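4.2 The sofa as an intermediate surface

In the interviews, the bed was named most often as the place where clean clothes are folded. The home visits gave another picture. Of the 887 folding episodes that we recorded in the Hudley and Laxdal households, 238 took place fully or partly on a sofa, and in Laxdal the sofa was used more than any table. Several participants had not mentioned it at all when they were asked in July which surfaces they use.

We call the sofa an intermediate surface, by which we mean a place where laundry stays between the drying rack and the cupboard. The stay may be a few minutes or a whole evening. One participant in Laxdal told us that she does not consider the clothes to be "in the living room" as long as they are on the seat and not on the floor. Others spoke in a similar way about the armrest, which was kept for things that should be ironed.

Three properties of the seat were important for the work. First, it is low, so that the person must bend or kneel, and many chose to sit at one end and fold towards themselves. Second, it is soft. A shirt pressed flat on a table remains flat, but upholstery gives way under the hand, and small creases come back at the place where the hand was. Third, it has a back. A garment which is spread too far rises against the backrest and must be pulled down again before the sleeves can be laid in. Arnardóttir (Esben Arnardóttir, working notes from Gromau) describes the same difficulty with bed sheets – there the wall has the role of the backrest.

Thin garments showed these effects more clearly than thick ones. Towels and jumpers could be folded on the seat with nearly the same movements as on a table. With thin cloth, participants more often began again from the start. 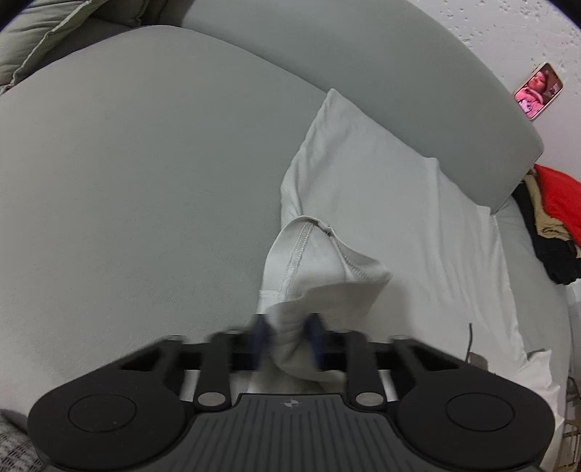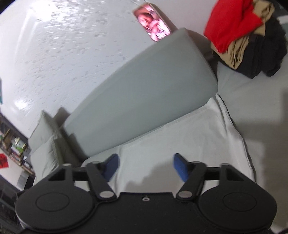
Figure 3. Sofa with grey-green upholstery. First picture: a thin white garment on the seat, with its upper edge along the backrest. Second picture: the seat and the long back cushion.

The loose cushions deserve a separate remark. In 148 of the sofa episodes they were moved before the folding started, usually to one end of the seat or to a chair. In the remaining episodes they were left where they lay, and the folding was fitted into the free part. Participants in Drinberg, who had smaller sofas, reported that they put the cushions on the floor – but we have no visits from Drinberg to compare this with, and we therefore treat it only as a statement.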